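Dasulex Panel
Módulo de percepción y planificación para cuadros de mando
Inicio > Software > Manipulación > Dasulex Panel

Dasulex Panel es el módulo de Kandska para accionar pulsadores, interruptores y selectores con un brazo robótico. Se instala sobre el planificador Winow y usa la cámara de muñeca como único sensor de imagen. No requiere marcas fiduciales en el cuadro ni un modelo CAD completo - basta con un plano de referencia y la lista de elementos que se van a accionar.

Estado: versión estable. La rama con soporte para dos brazos se publica en octubre.

Qué incluye

Detector de elementos de mando. Distingue pulsadores de seta, pulsadores rasantes, pilotos luminosos, interruptores de palanca y taladros sin equipar. Cada detección se entrega con clase, pose y valor de confianza.

Estimador de plano. Ajusta la superficie del cuadro a partir de varias vistas y devuelve la normal en el sistema de coordenadas de la herramienta. Tolera inclinaciones de hasta 52 grados respecto al eje óptico.

Planificador de aproximación. Genera la trayectoria desde la pose de espera hasta el precontacto, con volumen de exclusión para los dedos y el cuerpo de la pinza.

Controlador de contacto. Pulsación por fuerza con limitación de recorrido. El umbral se define por elemento y no por cuadro.

Registro. Guarda imagen, pose y fuerza de cada ciclo en un único archivo, que puede reproducirse sin robot.

Superficies perforadas

La chapa perforada es el caso que más trabajo ha dado al detector. Los agujeros forman un patrón periódico y los emparejadores de características convencionales saltan de una fila a la contigua sin que el residuo lo delate. Con luz por detrás el problema aumenta: cada agujero se convierte en un punto saturado y la exposición automática oscurece el resto.

El módulo trata la perforación como textura. Estima primero el paso y la dirección de la retícula, la resta de la imagen y busca los elementos de mando en el residuo. Los taladros de montaje vacíos se separan de la retícula por diámetro y se conservan como puntos de anclaje, muy útiles para deshacer la ambigüedad de fila.

Los pilotos encendidos se procesan aparte. La zona saturada del centro se descarta y el contorno se ajusta sobre el bisel. Un piloto no se acciona nunca, aunque su clase aparezca por error en la lista de objetivos: el planificador rechaza la orden con el código 123.

Limitación conocida: en chapa negra mate con perforación muy densa, la estimación del paso pierde precisión hacia el extremo alejado de la cámara. Se recomienda tomar al menos una vista adicional desde ese lado.

Requisitos

Sistema operativo: Linux de 64 bits con núcleo de tiempo real
Planificador: Winow, licencia de ejecución o de desarrollo
Cámara: de muñeca, color, obturador global, 90 imágenes por segundo
Pinza: paralela de dos dedos; otras geometrías, previa consulta
Sensor de fuerza: en muñeca o estimación por par articular
Calibración mano-ojo: obligatoria, herramienta incluida

Puesta en servicio

1. Calibrar la cámara respecto a la brida con la herramienta incluida. Repetir si se desmonta la pinza.

2. Cargar la máscara de los dedos. La pinza ocupa siempre la parte inferior de la imagen y, sin máscara, sus aristas entran en el ajuste del plano.

3. Situar el brazo en la pose de observación, con la pinza cerrada o casi cerrada. Comprobar en el visor que los elementos objetivo quedan fuera de la máscara.

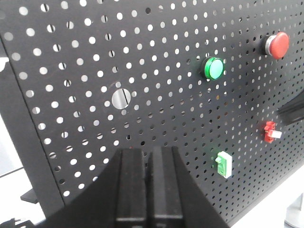
4. Lanzar la detección y revisar las clases. Las correcciones manuales se guardan en el perfil del cuadro.

5. Asignar a cada elemento el tipo de acción (pulsar, bascular, girar) y el umbral de fuerza.

6. Ejecutar la secuencia en simulación y, después, con el robot a velocidad reducida. En los pulsadores de seta el punto de contacto se fija en el centro de la cabeza, nunca en el collar.

Integración

La interfaz de programación está disponible en C++ y Python. El conector Daneshvar, de venta separada, publica las detecciones en el bus de planta y admite órdenes desde el autómata. Dasulex Panel no es un componente de seguridad y no sustituye a la parada de emergencia de la célula.

Licencias y soporte

Licencia por controlador, con 5 perfiles de cuadro incluidos. Los perfiles adicionales se contratan por separado.

Consultas técnicas: Jamshid Nikzad, percepción
Licencias y presupuestos: Nabila Jugah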